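Home | Features | Interiors | Collecting | Archive

FEATURES / LIVING WITH PICTURES

The Small Portrait Comes Off the Wall

For most of the last century, the framed portrait belonged to the wall. It was hung at eye level, centered over a mantel or a sideboard, and moved only when the room was painted. In recent years a different habit has taken hold in many households. Smaller portraits are being stood on tables, shelves and desks, where they share space with the ordinary equipment of the day.

The framing workshop at Trisbridge has followed this change through its order books. Of the 964 frames completed there in the past year, 300 were requested with a stand or easel back. Five years earlier the figure was 19. Customers who once asked for hanging wire now ask how far a frame will lean, and whether it can be turned toward a chair.

Size accounts for part of the shift. A reproduction of an old master portrait, printed no larger than a paperback book, loses much of its presence when hung alone on a wide wall. At arm's length, the same print rewards attention. The eye finds the edge of a collar or the turn of a hand, details that a viewer standing across the room would pass over.

Dark portraits benefit most of all. Painters of the period these reproductions favor often placed a pale face against brown or black, and the face was meant to come forward out of the shadow by the light of a window or a candle. On a table, the owner controls that light. The workshop advises placing such a picture to one side of a lamp and setting it at a slight angle, so that the glazing does not return the glare of the bulb.

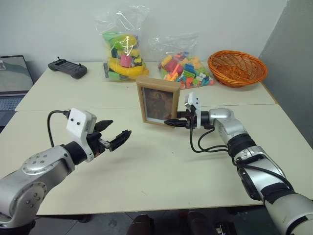

The choice of border is a matter on which framers do not agree. The traditional answer for a dark picture is a dark or gilded molding, and it remains the preference of many older clients. Trisbridge has moved toward pale wood. A light tan border separates the image cleanly from whatever stands nearby and sits easily on cream, white and gray furniture. Its critics reply that it makes an old painting look like a snapshot. There is some truth in the complaint, particularly where the border is wide, and the workshop now keeps its pale moldings narrow.

The Vito range, introduced by the workshop in July, was designed with this in mind. Its face is plain, without beading or bevel, and the back is weighted along the lower edge. The first version tipped forward when a drawer was closed beneath it. The second used a deeper foot and has proved steadier, though the workshop still recommends a felt strip on polished surfaces.

Placement requires more thought on a table than on a wall. A desk or worktable is rarely still. Laptops are opened and closed, game controllers are put down and picked up again, and the picture must hold its own among them. Interior advisers at Bañez, a furnishing studio that supplies a number of Trisbridge clients, suggest leaving a hand's width of clear surface on either side of the frame. They also caution against setting it across the join where two tabletops meet. Even a faint difference in height will cause a small frame to rock, and the constant movement loosens the stand.

Handling deserves equal care. A standing frame is moved far more often than a hanging one, and nearly all of the damage seen at the repair bench occurs at the corners. The frame should be held by its side members and lifted clear of the table. Dragging it wears the finish from the lower edge and, over time, opens the miters. The glass should be wiped with a soft cloth that has been dampened first, and cleaner should never be sprayed directly onto the picture, where it can run beneath the rebate and stain the mount.

Those who prefer to change their pictures with the seasons will find the practice simple enough. The Baltumura print archive lists 956 portraits in sizes suited to small frames, and many owners keep four or five in a flat folder, exchanging them as the mood of the room requires. Prints not in use should be stored away from radiators and interleaved with acid-free tissue.

A plain white wall behind the table remains the most forgiving background. Patterned paper competes with a small picture, and a strong color can make dark tones look muddy. Where the wall cannot be changed, a larger mount in off-white will give the portrait some quiet of its own. The workshop cuts these to order, usually within the week, and will refit an older frame with a stand back if the wood is sound.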